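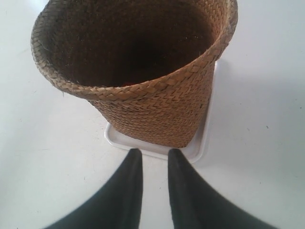 The one basket rule (and how I keep breaking it)

Last month I asked what you do with all the little stuff that has no home, and wow, you had a lot to say. The Savemard newsletter goes out to 3,274 of you now and I swear half of you wrote back about Legos in the vacuum cleaner. My inbox is still recovering. I loved every one of them, even the long one about the marbles.

So for March 2024 I want to talk about baskets. Or really about one basket, because that's where I've landed after years of buying cute bins with lids, bins with labels, bins that stack inside other bins. I gave most of them away in February when I cleaned out the hall closet. What stayed was a plain woven basket, the natural fiber kind with a thick braided rim, wide at the top and narrower at the bottom. I got it at the Markora flea market from a woman who was mostly selling lamps. She wanted six dollars for it and threw in a bag of clothespins!

The rule goes like this. Anything small that's lying around at the end of the day goes in the basket. No sorting, no thinking, just in it goes. Then on Saturday morning, with coffee, I tip the whole thing out and put it all away properly. If something has been in there for three Saturdays and no one has come looking for it, it goes in the donation bag or the trash.

I was skeptical too. My sister has been telling me to do this forever and I always said it would just turn into a junk drawer with handles (mine doesn't even have handles). But a drawer closes, and you forget it. A basket sits there with its mouth open and you walk past it all day long, and when it starts filling up you get that little itch to deal with it.

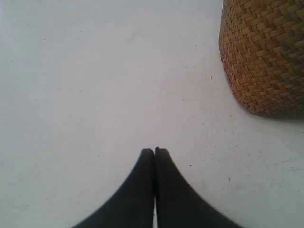
The other half of it is giving the thing some room. I used to wedge my baskets between the toaster and the mail, and then of course the mail slid into the basket, and so did the toast crumbs. Now I wipe down a good stretch of bare table and keep it bare, and the basket gets a corner. A pale surface will show you every speck, I warn you. I've made peace with the specks. Stuff doesn't pile up on an empty space nearly as fast as it piles up on a half-full one, at least not in my house, and wiping the table takes me 2 minutes when there's nothing to lift.

I also tried a shallow tray under the basket, and I'm keeping that. Woven fiber sheds a bit, especially when it's older, and the tray catches the bits. You can pick up the tray, shake it over the sink, done. Mine is a plain white one I already had in the cupboard. If you don't own a tray, a dinner plate will do, or the lid off a storage box.

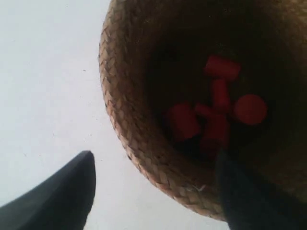

Ingrid Mercado
Home and Tidying Editor, Savemard

Small plastic parts are the real test, I think. Little red blocks and pegs and discs, the pieces that go to some set or other and that you can never throw out, because the day you do somebody will need exactly that one. I can't tell you how many evenings I used to spend matching pieces to boxes. Now they go in the basket with everything else, and I have to say bright red against that dark inside is pretty easy to find again. Gray and brown things are a lot worse. I lost a chestnut in there once for most of a winter.

A few of you asked about lining the basket. I tried it with an old pillowcase and didn't like it. The cloth bunched up and small things crawled underneath, so I was emptying the basket twice. If your weave is tight you can skip it. If it's an open weave and you have beads or tiny screws in your life, then sure, put something in the bottom. A circle of felt is fine.

Cleaning is easier than people expect. I turn the basket upside down and give it a few good smacks outside, then go over it with a dry brush (an old pastry brush, in my case) working along the braid. The grooves in a braided rim hold on to dust like you wouldn't believe. For anything sticky I use a barely damp cloth and then leave it to dry in the open air, never on the radiator. Natural fibers get brittle when they dry too fast, and then you have ends poking out all over.
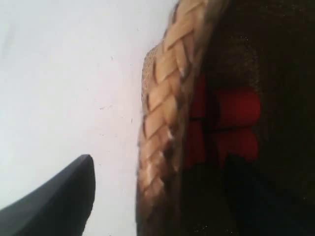 Up close with the braided rim and its fuzzy edge.

About those poking ends! Carole's question from the last issue was whether you should pull them. Please don't. Snip them with nail scissors as close as you can get, or tuck them back under the next strand with a blunt needle. A little fuzz along the edge is normal with this kind of braid and I leave it alone. If a whole strand is lifting, a dot of clear glue and a clothespin overnight usually settles it (see, I knew I'd use those clothespins).

If you're hunting for a basket of your own, the spring market in Markora opens again soon, with up to 47 stalls this year, and there's always at least one table of wicker and seagrass at the far end near the parking lot. Press on the base before you pay, and run your hand around the inside of the rim. If it creaks a little, fine. If it crackles, leave it there. And bring cash, the card reader at the coffee stand is the only one I've ever seen working.

Next time I'm taking on the linen shelf, so send me your towel-folding opinions, I know you have them. Just hit reply to this newsletter and it comes straight to me. I'll pick my favorite tips and print them in the next issue, first names only unless you tell me otherwise.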